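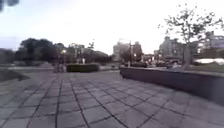
Skitano to replace old water pipes in the center

The town of Skitano will start to replace the water pipes under its central streets in June. The work was approved by the town council on Thursday evening, after a discussion of more than two hours.

The oldest pipes in this part of the town are made of cast iron, and the water company Jovach had to repair them many times in the last years. In total, 2,335 meters of pipe will be changed. The new line will serve 741 homes and also the shops on Castillo Street.

Leonora Tan, the project manager at Jovach, said that the work will be done in 2 stages. The first stage goes from the bus station to the lower end of Castillo Street. The second stage covers the side streets up to the old market hall, and it will begin only when the first one is tested and closed.

"We know that people are tired of repairs," Tan said. "With the new pipes we hope to come to the same street one time and then not again for many years."

During the work the water will be turned off for a few hours in each street, mostly between 9 a.m. and 2 p.m. Residents will receive a paper notice in the mailbox before this happens. Drivers should expect that over 456 parking places will be closed at different times. The bus to Hekesska will use the north road, and its stop at the pharmacy will be moved to the school.

Several shop owners asked the council to do the work at night. The council answered that this would be too loud for the people who live above the shops, but deliveries will be allowed until 8 a.m. every day.

The plan with all the streets can be seen at the town hall and at the Jovach customer office.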